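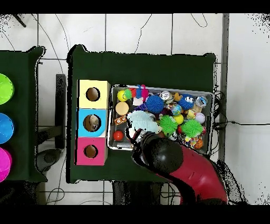 *A tray of small toys beside the yellow, blue and pink boxes at the Skulten toy library.*

**Skulten toy library moves its small toys into trays**

SKULTEN — The toy library on Setislow Street will lend its small toys by the tray starting in April, ending the practice of checking them out one at a time.

The change covers the balls, ducks, plush animals and other pieces that fit in a child's hand. Larger items such as ride-on cars, dollhouses and train sets will still be borrowed singly, with the same three-week loan period as before.

The library's catalog lists 3515 items, and more than half of them are small. Demyd Dmytriv, who runs the front desk, said the old system was slow for everyone. A family taking home a dozen little things could spend ten minutes at the counter while each one was looked up and marked off on a card.

"In December we had up to 800 loans going out, and most of it was rubber balls," Dmytriv said. "People stood in line in their coats with a tired kid. The tray goes out on one card and comes back on the same card."

Trays are mixed on purpose. One of them has a yellow ball with a small face printed on it, a caterpillar in several colors, a tiny rubber duck, spiky balls in blue and green and a pale blue fluffy plush. There is also a ball patterned like a globe and a small orange one patterned like a basketball. Other trays lean toward a subject, such as farm animals or vehicles, and a few are set aside for quiet play and have nothing in them that bounces.

Each tray comes with a sheet listing what is in it. Families are asked to check the sheet at home before the first use and call the desk if something is missing. A lost piece will cost the borrower nothing the first time. After that there is a small replacement charge, which the library has not yet set.

The trays can be borrowed with a set of three cardboard boxes, each a different color with a round hole in the top. They are used for a posting and sorting game that has been played at the library's morning sessions since last fall. A child picks a toy, decides which box it belongs in and drops it through the hole. The rules are up to the family. At the library, children have sorted by color and by size, and one group spent most of a morning sorting by which toys were "asleep."

Yevhen Maksymiv leads the morning sessions and put the first set of boxes together at his kitchen table. He said the game works with almost any child who can sit up and hold something, although older ones tend to make it harder for themselves.

"The little ones just want to hear it drop," Maksymiv said. "A child of four or five will start arguing with you about whether a globe is a ball. I let them argue."

Maksymiv said parents should look over the trays before giving them to a child who still puts things in the mouth. Some of the pieces are small, and the library does not recommend the mixed trays for children under three. A separate group of trays with larger pieces only has been put together for that age and is kept on the lower shelf by the window.

Washing is the other part of the change. Under the old system, small toys came back loose and went into a bin until someone had time to clean them. Now a returned tray stays together, is washed as a set and goes back on the shelf the next day. Plush toys are bagged separately and laundered. Borrowers do not need to wash anything themselves, Dmytriv said, but he would like the sand shaken out.

The trays were paid for with a grant of $240 from Narenero, a hardware store in town, and the cardboard boxes were made from cartons donated by Xia, the stationery shop next door to the library. Dmytriv said the boxes will wear out and that replacing them is expected. Families who would rather make their own can ask at the desk for a pattern, which shows where to cut the hole and how to reinforce the edge.

A tray may be kept for two weeks and renewed once, by phone or in person. Households are limited to one mixed tray at a time for now. That limit may be raised in the summer if there are enough trays on the shelf.

Anyone with small toys still out on the old cards can return them as usual and does not have to wait for the new system to begin. The desk will take them in any quantity, with or without the card.

The morning sessions will go on at the same hour, starting at 10 a.m., in the back room. No sign-up is needed. Toys for the sorting game can be tried there before a tray is taken home.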